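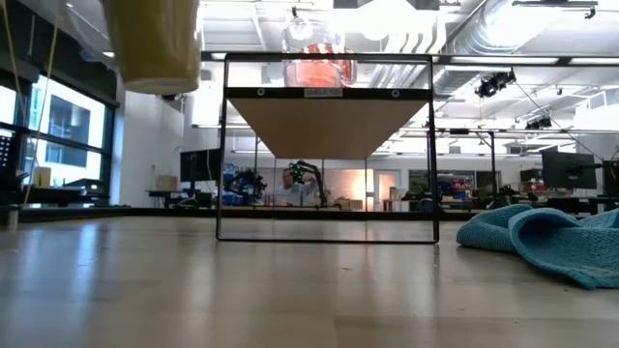
Vicente Carrasco has opinions about mugs, and he would like it known that he came by them the hard way. For 20 years he has fitted out other people's kitchens, first for a cabinet shop called Genau and then for himself, and in that time he has put up more shelves than he cares to discuss. These days he mostly talks people out of them.

"Everybody wants a wall of shelves," he says. "Then they fill the wall, and then they call me and say the kitchen feels small. Well, yes. You put a wall in it."

We are speaking by phone, he from his workshop in Wevgate, I from a kitchen table that I have cleared for the occasion by moving everything onto the stove. I make the mistake of telling him this. There is a long pause.

"How many mugs do you own?" he asks. I say I would have to check. He says that's his answer.

His method, if it deserves the name, starts at the table. Before he measures a wall or quotes a price, he makes clients put a small rack on a bare tabletop – one board, a thin metal outline to hold it up, nothing fancy – and live with it. Whatever they drink from most goes on the board. Whatever they wipe up with stays within reach. Everything else goes in a box in the hallway, and if they haven't gone to the box in 2 weeks, he considers the matter closed. The clients, he admits, do not always consider it closed.

"One couple hid a second box behind the couch," he says. "I found it when I came to measure. Full of egg cups. They didn't even eat eggs."

He likes a rack that you can see straight through. Solid sides, in his view, are an invitation to lean things against them, and things that are leaned tend to stay leaned until somebody moves out. He likes a bar across the front of a shelf, too, and gets a little heated on the subject. A bar stops a mug from going over when you reach past it half asleep. It also stops you from lining up a second row in front of the first.

"You will always try for the second row," he says. "I do it. My mother does it, and she has a dishwasher."

Glass goes on the shelf first, according to Carrasco, for the plain reason that you can tell what's in it. He has pulled too many ceramic mugs down from too many cupboards and found tea bags, batteries, a wad of takeout menus. Clear mugs keep a household truthful. I ask whether that isn't a lot to expect from a mug. He says he expects more from a mug than from most contractors.

Colored cups are another story. He is fond of them, mustard yellow above all, and keeps 8 at home against his own advice. They don't match. Three came from a church sale, one from his sister, and the rest, he says, "from periods of weakness."

And towels? I had hoped we might skip towels, as mine was under the phone.

"Nobody folds a kitchen towel," he says. "They fold it for me, when I come by. I can see the creases, it's been in a drawer since the wedding." A towel in use lies where it was dropped, and he would sooner leave room for that on the table than screw a rail to the wall that no one will hang anything on. He has taken down a good many of those rails. He keeps them in a bucket.

The most expensive shelf he ever built was for a client in a converted warehouse, a Mr. Cheng, who wanted it to run the full length of a room with tall windows on one side. It cost $2,410, and Carrasco remembers the figure because he argued against it. The board was beautiful. The brackets came from a supplier called Cluder, and they were beautiful too. When he stopped in the following April, it held a radio, a lemon, and a pair of reading glasses.

"He told me he loved it," Carrasco says. "I said, what do you drink your coffee out of? He said, oh, that's by the sink."

I ask what he keeps on his own table, now that the kids are gone and there's room. A mug, he says, and the towel, and a pencil for when people call about shelves. He had the pencil in his hand, as it happened, and wanted to know if I'd counted yet.

I had got as far as the cupboard over the fridge. He said to call him back when I reached the garage.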